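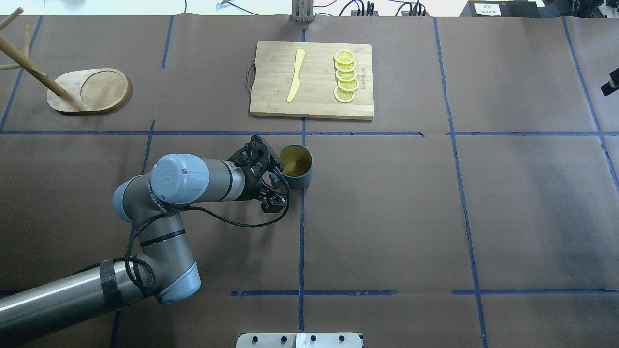 Brown paper covering, marked out with blue tape.

Ormsby Table Covering Paper
Supplied by Plernelness Educational and Workshop Supplies

Product overview
Ormsby is an uncoated brown paper for the temporary covering of tables, benches and counters. It is supplied on a cardboard core and may be cut to length with scissors or a trimming knife. The paper accepts pencil, marker pen and most low-tack tapes, and is used in schools, craft rooms and packing areas where a surface must be protected for a day or a term.

Grades
Ormsby is available in 2 grades. Standard is intended for painting, gluing and general table work. Heavy is intended for benches on which tools are set down repeatedly, and creases less when it is drawn over a corner. Both are sold in 3 widths: narrow, medium and wide. Customers covering a table in a single piece should order a width greater than that of the table top, so that the paper can be folded under and fixed beneath.

Fitting
The surface should be clean and dry. Unroll the paper with the outer face upwards and leave it flat for around 13 minutes before fixing. Tape the short ends first, then the long sides. Areas may be marked out with Skirkeson coloured tape, sold separately. Tape should be laid from the roll without stretching and pressed down by hand.

Care and disposal
Ormsby is not waterproof. Spills should be blotted promptly and badly marked sections replaced. Clean paper may be placed with mixed paper recycling once tape has been removed.

Ordering and delivery
Rolls are packed 4 to a carton. Part cartons are not supplied, although the 2 grades may be combined within one carton on request. The Ginon wall-mounted dispenser accepts the narrow and medium widths only. Orders for the summer term should be received by the end of March.

Samples of either grade may be requested in writing from Heather McAlister, Customer Accounts. Please state the grade and width required.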